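Skillgate hand service kit: review after 500 hours

Bought in February for a two-arm cell with a five-finger hand on each wrist.

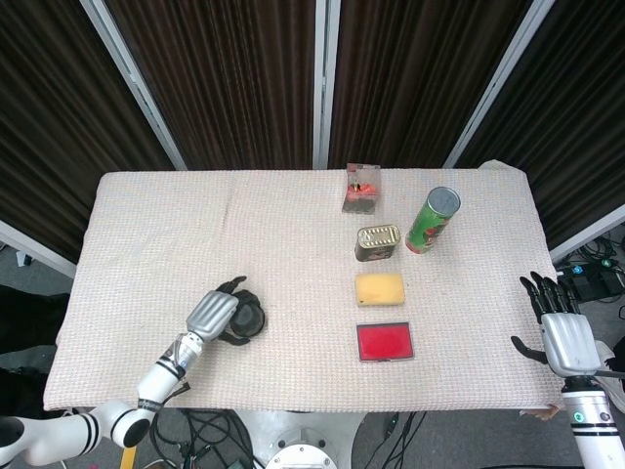
Setting up

The kit covers finger tendons, wrist bolts and cable clips. Allow 2 hours per hand. The torque driver is accurate at the low end — the Stasora one we had before was not. I keep a towel over the table during grip checks, as it stops tins and small boxes sliding.

Upkeep

Wrist bolts needed one retightening at 443 hours. The clips are too stiff for thin cable, and the manual leaves out the thumb joint.

Price and verdict

Spare tendons come in packs of 24. Good tools, poor manual. Four out of five.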